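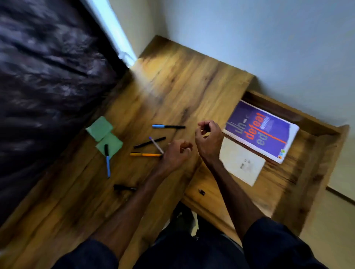
Why does our planner wait before it commits to a grasp? The hand pose estimate needs a few steady readings first, and with fewer than five the plan changes its mind too often.

1/ I promised Ute Meinecke a thread on the new release of Flitow, our small planning layer. Please excuse my long sentences, I write them in the train.

2/ Flitow sits between perception and control. Perception sends it object poses and hand poses, and Flitow sends back a short list of motions with a cost for each one. It does not drive any motor by itself.

3/ The old version took every pose as true. For a box this is fine. For a pen it is not, because a thin object has a good estimate along its length and a poor one for the roll. Now each pose carries its own uncertainty and the planner reads it.

4/ Pens are still my favorite test objects. When two of them lie close together, the segmentation likes to join them into one long thing with a strange angle. Killian Gaillard wrote a check on the barrel direction, and it separates most of these pairs.

5/ Flat things are hard in another way. A sticky note has almost no height, so the depth channel gives us nearly nothing and we must trust color. On pale paper under strong daylight I still do not trust it very much.

6/ Some figures for those who asked. The regression set has now 1324 short clips. Of these, 127 gave a wrong grasp order with the old planner. With the new one it is 49. I looked at all 49 and the biggest group is hands covering the object at the last moment.

7/ For this group we tried to keep the last good pose and let its uncertainty grow with time. It helps when the cover is short. When it is long, the planner asks for a new look, and this costs time, but I prefer a slow plan to a wrong one.

8/ Tooling: the replay viewer (we call it Buschmann) can now step backward. It also shows the rejected plans in gray, with the reason for the rejection. Ute asked for this in January, so sorry for the delay.

9/ Known problem: if you change the camera calibration during a replay, the cache keeps the old one. Please restart the viewer after every change. The fix is in review.

10/ Next I will clean the config format. There are still two names for the same timeout and I am guilty for both.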